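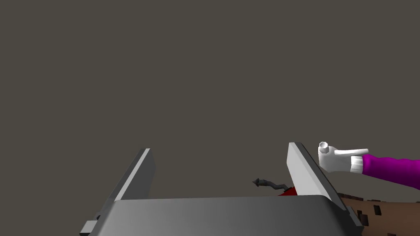
渲染图：张开的夹爪

搜索本站 输入关键词

三月，周四，冬季航班余座同步，接着上次记

上次停在超售那条线没查完，今天从头把 Lodley 出发的几条度假航线重新跑了一遍。先写结论，免得以后翻半天：余座数对不上，原因在旅行社配额的释放时间，跟支付没有关系。之前怀疑支付回调丢单，那一页的推断作废，我在旁边画了叉，没有撕掉。

环境：测试库用的是昨晚的快照，票价规则没动，Arkik 的订座核心还是旧版本，Dresiser 那边的分销接口已经换成新的。两边版本不一致是故意的，线上现在就是这个样子。缓存服务早上重启过，重启前的日志另存了一份，放在共享目录的“冬季航季”下面。

上午先做单线。选的是加那利方向那班，因为投诉最多的就是这班。散客开放 383 个座位（几个航班日合在一起算），团队配额单独放。从网站查、从代理终端查，开头都一致。手工订了几单再取消，座位回来得也正常，儿童票和婴儿票分开试过，婴儿不占座，计数没有被带歪。

然后放压力。一共打进去 4000 次查询和订座请求，查询占大头，订座按去年旺季第一天的比例掺进去。刚开始都好，到团队配额释放的那一刻，代理终端看到的余座先涨上去，网站还停在旧数字上，过一会儿网站也涨，但涨了两回。多出来的那一截正好等于释放的配额。

看日志，配额释放会发一条消息，Dresiser 新接口收到后回确认。确认如果超时，订座核心会重发。新接口对重发的消息没有去重，按新的一次释放处理了。旧接口有去重，所以换接口之前没人报过这个问题。

超时设的是 80 秒。翻配置的修改记录，这个值很早就在那里，没有注明来由。新接口在高峰时排队，确认回得慢，刚好会撞上。低峰时撞不上，所以单线手工测试怎么点都点不出来。

下午试了 2 种改法。

第一种，把超时放长。改完重跑，重复释放没有再出现，不过释放消息真丢了的时候，座位要等很久才回到可售状态，代理那边会一直显示售罄。旅行社配额临近截止日才退回来，可卖的时间本来就短，这么拖不合适。只能应急，不打算正式上。

第二种，在接口入口按释放单号去重，同一个单号第二次进来只回确认，不改余座。重跑以后两边余座一致，取消、改期、候补转正都过了一遍，也一致。我又故意把网络断开再接上，让核心连着重发，余座没有多加。目前倾向这一种。

有个小坑要记下来：释放单号在航班换季时会从头编，冬季和夏季的单号有可能撞上。只按单号去重的话，换季后第一批释放会被当成重复消息吃掉，座位就放不出来。所以键里要加航季代码和航班日期。我第一版没加，跑到夏季那几班才发现，白费了一个多小时。

西班牙南部那几条线还没跑。它们跟 Uchida 的地接套餐绑在一起卖，机票和酒店房量是联动的，余座多加一次，房量会不会跟着多加，现在不知道。Uchida 的测试账号过期了，已经去申请续期，今天没批下来。没跑之前不要说这几条线没问题。

顺手看到的，和本题无关：

网站上“座位紧张”的提示读的是缓存，不是实时余座。余座更新以后提示还会挂一阵子。客服收到过“写着紧张，其实还能选一大片”的反馈，应该就是它。单独开一条，不混在这次改动里。

代理终端的错误提示里，航班满座和配额用完是同一句话。代理看到以后多半会打电话来问。建议拆成两句，文案等销售那边定。

测试用的旅客姓名里要多放几种带变音符号的，布拉格出发的订单很多，现在的样本全是纯英文字母，出票那一步等于没测。今天临时加了几条，能出票，行程单打印出来有一条缺字，截图在同一目录里，字体问题，暂时不处理。

善后：线上已经多加出来的座位要核一遍。办法是拿配额释放记录对余座流水，同一释放单号出现一次以上的挑出来，再看那一班有没有卖过头。脚本写了一半，只读库，不改数据。卖过头的班次列表交给收益那边，由他们决定换机型还是改签，我们不要自己动余座。

待办
去重改动提交评审，说明里写清楚键的组成
超时值先恢复原样，测试环境里别留着改过的
Uchida 账号续期后跑西班牙南部航线，带套餐
核对脚本写完，先拿一条航线试
问 Dresiser 新接口以后会不会自己加去重，如果加，两层会不会冲突

下班前测试库已经还原，压力工具关了，机器没关，夜里还有报表任务要跑。明早谁先到谁看一眼报表有没有出来。

分类：工作笔记 / 航空订座 / 冬季航季

联系我们 | 版权所有，未经许可请勿转载 | 返回顶部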